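The Watch Drawer, and What Came Out of It

If you've been reading this newsletter for a while you'll know I have a drawer. Everybody has one, I think, but mine is mostly watches. Cheap ones! Plastic ones, rubbery ones, ones with a backlight that makes everything look like the bottom of an aquarium. I've been buying them at yard sales and out of bargain bins since I was old enough to have pocket money, and I've never once paid more than I would for a decent lunch (all right, twice, but one of those was at an airport and I was upset).

Last month's item about the Porgate repair fair brought in more mail than anything I've written here since the bread machine. Most of you wanted to know how I clean them. A few of you wanted to know whether you could put a watch in the dishwasher, and to those few I say please, no, step away from the dishwasher. So this is the cleaning issue. Get a cup of something and sit down, it's a long one.

I should say up front that I'm no watchmaker. I don't own a loupe. What I have is a good flat table, a pile of soft cloths and a lot of patience for gunk. And there is always gunk. You would not believe what collects under the back of a digital watch that somebody wore through an entire summer of lawn mowing. It's skin and sunscreen and dust, mostly, and it packs itself into the little channel where the strap meets the case until it's practically a gasket.

First thing, clear the table. I mean really clear the bit you're working on. Spring bars are those tiny sprung pins that hold the strap on, and when one of them goes, it goes. I've found them in a slipper. I found one in the butter, and I'd rather not go into that. A pale tabletop is your friend because a little metal pin shows up against it, and so does the dirt, and you can wipe the whole thing down between watches.

Second thing, and I've changed my mind on this over the years, wear gloves. I used to do it all with bare hands and then wonder why a freshly wiped display had a beautiful big thumbprint in the middle. Thin knit gloves are what I like, the close-fitting kind where you can still feel a buckle. They do pick up lint after a while, so shake them out. The rubber dishwashing kind are hopeless for this, you can't feel anything and they squeak.

Third, the cloth. Microfiber is the usual answer and it's mine too, the kind that comes in a big bundle in colors you'd never choose. I go for the loudest one in the pack. A gray cloth disappears the moment you put it down, and it hides the dirt you've just taken off, so you never know if you're finished. With a bright one you can look at the corner you've been using and think, oh my goodness, and turn to a clean patch. Old and raggedy at the edges is fine. Mine have been washed so many times that they've gone fuzzy, and I like them better that way. Skip the fabric softener though, it leaves a film and then the film goes on your watch.

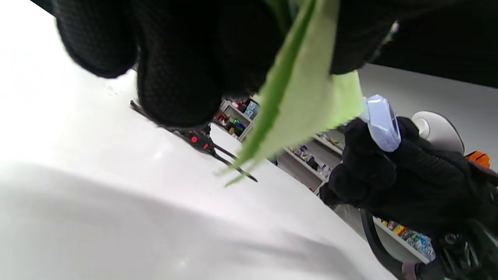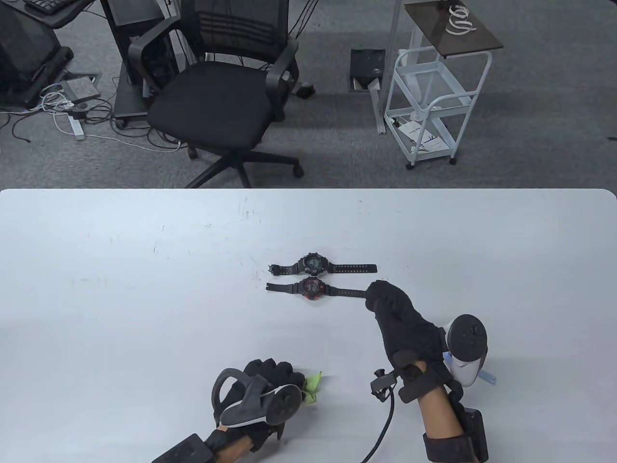
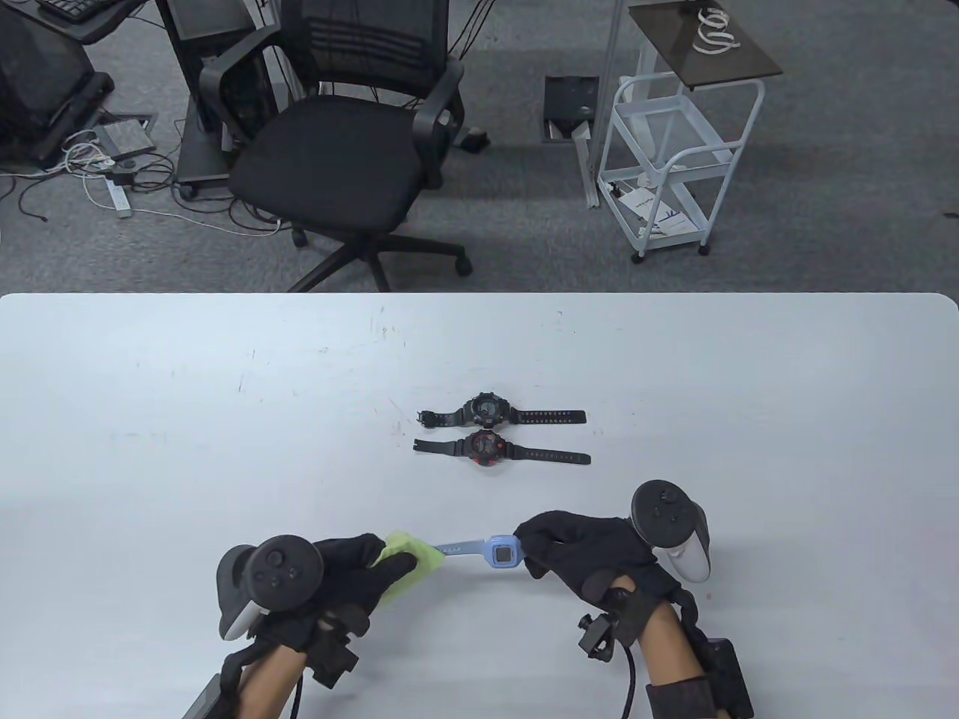

Watches, gloves and a good loud green cloth.

So, the order of things. I do the strap before the case, always, and I start at the buckle end and work toward the middle. Hold one end steady and wipe along with the other hand, pulling gently so the strap is straight. It's a bit like drying a piece of spaghetti. Then flip it over and do the inside, which is where the real trouble lives. A dry cloth will take off the loose stuff. For the rest, one corner of the cloth dipped in warm water with the smallest drop of dish soap, wrung out until you can't wring any more, and then a dry patch right after.

The holes! Don't forget the holes. A resin strap has a whole row of them and every one is a tiny pocket for fluff. A wooden toothpick will do the job, or a soft baby toothbrush if you have one you don't mind losing to the cause. Do not use a needle. I used a needle once and put a nice long scratch down a strap I'd owned for years without hurting it, and I still see it every time I check the time.

Light-colored straps deserve a word of their own, and it's mostly a word of warning. Pale blue, pale pink, white, all those lovely ice cream colors look wonderful in the store and then soak up the dye from your jeans pocket. You can shift a little of it with soap and a lot of rubbing. Some of it is simply there for good. Please don't reach for bleach or nail polish remover, no matter what your cousin's video told you. I tried nail polish remover on a mint green one when I was in college and the strap went sticky and stayed sticky. It stuck to the drawer. It stuck to the other watches. I had to throw it out with a wooden spoon.

Black ones are easier on the nerves, but they do lie to you. A black strap can look perfectly clean and be filthy. Run the cloth down it and check the cloth, never the strap. And tilt it under a lamp, because that's when you see the cloudy patches where old hand lotion has dried on. I quite like that part, to be truthful. You wipe and it goes dark and even again and you feel like a genius for a second or two.

Now the case. Chunky sports watches are the worst of the lot for cleaning, all those ridges and bumpers and raised lettering around the buttons. They're built like little armored trucks and every joint in the armor has crumbs in it. I fold the cloth to a point and run it around the bezel, then around each button, and I don't press the buttons while there's any damp on there. If it has colored trim, go easy on it. Painted accents on an inexpensive watch can be thinner than you'd expect, and a rough cloth will take the color clean off the high spots. Square cases are a breeze by comparison, four sides and you're done.

Display last. Dry cloth, light hand, little circles. If there's a scratch in the plastic, well, there's a scratch in the plastic. People have written to me about toothpaste. I've had one good result from toothpaste and one very foggy one, so make of that what you will, and try it first on something you don't love.

I lay the finished ones out flat, one above the other, with the straps stretched out on both sides. This is partly so they can air properly and partly (mostly) because I enjoy looking at them. There's something about a row of clean watches that makes me feel as if my whole life is in order, even when the laundry says otherwise. Leave them a couple of hours before they go away. A strap that's put back in a drawer damp will smell like a gym bag by Thursday.

On storage, since three of you asked. I tried the roll, the kind with the pockets, and I never unrolled it. I tried hooks. What I've ended up with is an old Jonetti cutlery tray, lined with a scrap of felt, with 24 watches in it and room for a few more if I'm sneaky. The straps lie flat, nothing is on top of anything else, and I can pull the drawer open in the morning and see the lot of them. Anything with a dead battery goes at the back. Don't leave a dead battery sitting inside for years, please, they leak, and it's a sad green crusty business when they do.

I try to do the whole drawer twice a year and in between I just give whatever I'm wearing a quick wipe on a Sunday night while the kettle boils. That's really all they need. It took me most of an evening this time, with the radio on, and I got distracted setting all the alarms to the same minute so they'd go off together (they did not, they were a good six seconds apart from first to last, and it sounded like a nest of very cross birds).

A few bits of mail before I go. To the reader in Rultunby with the watch that's stuck on the military clock: hold down the lower left button until the hours blink, then try the top right. If that does nothing, try every button in turn, which is how I learned it. To everyone who asked about the Falcão diver from the spring issue, no, it isn't for sale, and yes, I did finally get the strap off, with olive oil. And to the person who sent me a whole envelope of orphaned buckles with no note, thank you, I've already used two.

Next month I'm doing battery swaps, so if you've got a small screwdriver set you're fond of, write in and tell me which one. I've stripped enough case screws with the wrong size to be very open to suggestions.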